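3.2 What people do with fruit they can't name

Most of the households we talked to in Firerville had, at some point, brought home a fruit they couldn't put a name to.

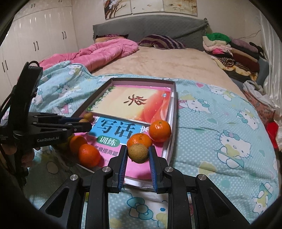 Figure 4. A round, brown, rough-skinned fruit.

I should say first how I came to care about this. The larger study, as the earlier sections explain, was meant to be about shopping lists and how closely people stick to them. Zoila Apaza and I spent a spring going through 3,658 lines of handwritten and typed lists, and we kept tripping over entries like "the brown ones", "those rough things from the corner stall" and (my favourite) "fruit, ask Mum". We had no code for these in our scheme. For a few weeks we lumped them under "other", and then Zoila pointed out that "other" was getting bigger than "bread", so we went back and gave them a code of their own. That left us with 471 entries where somebody plainly wanted a particular fruit and plainly didn't have a word for it.

You might expect people to be put off by a thing they can't name. I did! I'd have bet money on it, because I still point and mumble at the market like a tourist in my own town. But the people on our lists bought these fruits again and again, and their private names for them were remarkably steady. One family in the Braltard flats wrote "potato fruit" every week from April onwards, in three different hands, and never once slipped. Another used "sandpaper pears", though when I asked they told me they were fairly sure it wasn't a pear.

Colour turned up in these home-made names far more than taste did, and skin more than either. People wrote "hairy", "scratchy", "bumpy", "the dull ones". Hardly anyone wrote "sweet". I think this has to do with where a list gets used: you're standing in front of a stall, you can look and you can touch, and you can't very well take a bite. Zoila is less convinced. She thinks smooth, bright fruit tends to come with a sign and a proper name on it, so the home-made names pile up on the drab stuff that gets sold out of a box. We tried to settle it by looking at the two shops that label everything (Cabral, on the high street, and the smaller Plosten by the bus station), and the skin words did thin out in lists meant for those shops, but so did unnamed fruit in general, so I'm not sure either of us won.

We also asked 40 of the list-writers to tell us how they picked a good one. Nearly all of them went straight to squeezing. A few pressed near the stalk, a few rolled the fruit in the palm, and one retired bus driver shut his eyes to do it, which he said he'd learnt from his aunt. Very few could say what they were feeling for. "You just know when it gives" was about as far as most of them got, and I've put those answers in the appendix as they were spoken, pauses and all.

One warning on the numbers. Saturday lists are over-represented, as that's when we had a table outside the market and people were happy to hand theirs over. Weekday lists are shorter and a good deal scrappier, and I suspect they hold more unnamed fruit than we managed to catch. We come back to the weekday problem in section 4, along with the question of what counts as a list at all when it's written on the back of a hand.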